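The Chair Will Not Fix Your Back

Every October my inbox fills up with mail from companies that want me to sit better. I run the books for a small importer, I sit for a living, and at some point I must have typed my email address into the wrong box at a trade show. Since then I have been told that my current chair is aging me, that my hips are asleep and that my spine is "asking for help." I have never heard it ask for anything.

I should say that I am not against comfortable chairs. I have owned bad ones and I would not go back. What I am against is the idea, now repeated so often that people say it to each other at dinner, that a good enough chair makes a day of sitting harmless. I don't believe it, and I don't think most of the people selling chairs believe it either. Watch what they do during a sales talk. They stand.

The one that finally got me to write this is called the Pluvolby. It costs 1556 dollars before delivery. It has 3 separate tension dials, a headrest that is sold as an extra, and a booklet which uses the word "journey" on the first page. A woman I used to share an office with bought one and loved it for a month. By spring she was back to sitting on one foot with her elbow on the desk, the way she had sat in every chair before it. 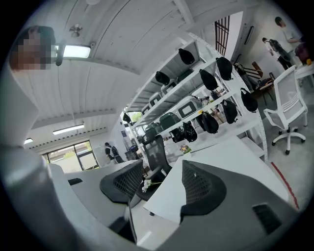

So does an expensive chair do anything a cheap one doesn't? It holds up longer and it adjusts to more kinds of bodies, and past that point you are mostly paying for the story.

I know what the reply will be, because I have had it from two salesmen and one brother-in-law. There are studies. Fine, there are always studies. Read the small print at the back of the brochure and see how many people were in the room, how long they sat, and who paid for lunch. One leaflet I kept, for a chair called the Darko, made a great deal of a test in which people reported feeling "more supported" after two hours. I would also report feeling more supported if somebody had just spent a morning adjusting things under me and asking how I felt.

The words do a lot of the work. "Lumbar" used to be something a doctor said. Now it is printed on cushions at the gas station. "Dynamic" seems to mean that the chair tips back, which my grandfather's chair also did, with a bang. And "ergonomic" has been put on so many mice, pens, snow shovels and potato peelers that I no longer know what a maker would have to do to lose the right to use it.

Mesh is the one I find hardest to argue with people about, because they like it so much. It looks technical. You can see through it, so it must be doing something. I have spent years on a mesh chair and years on a padded one, and I was stiff at four in the afternoon on both of them. The mesh one was cooler in July, I will give it that. It also collected crumbs in places I could not reach with a vacuum.

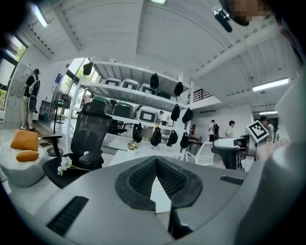
Then there is the matter of who pays. When an office buys chairs for everybody, it gets to say that it has done something about people's backs. A chair is a single bill. It can be photographed for the newsletter. Letting people get up and walk around the block for ten minutes is free, but it looks like loafing, and plenty of managers who would sign for forty new chairs without blinking will raise an eyebrow at somebody standing by the window with a cup of coffee. I worked for one of these. We had lovely chairs, and a rule about lunch at your desk during closing week.

The standing desk people make the same promise from the other direction, and I trust them about as far. I tried one from Mokari for most of a winter. My feet hurt, so I bought a mat. Then I bought shoes to go with the mat. I ended up leaning on the thing like a man at a bar and finally lowered it on a Sunday and never raised it again. It is a very good desk at sitting height.

My own chair cost less than a pair of decent boots. It came secondhand from an office that was closing down, and one of the arms is looser than the other. I get up when the kettle boils and when the mail comes, and I take phone calls walking up and down the hall, to the annoyance of everyone on the other end. My back hurts some days – usually the days when I forgot to do any of that. I am willing to hear that a better chair would have helped on those days. I would just like to hear it from somebody who isn't offering me free delivery.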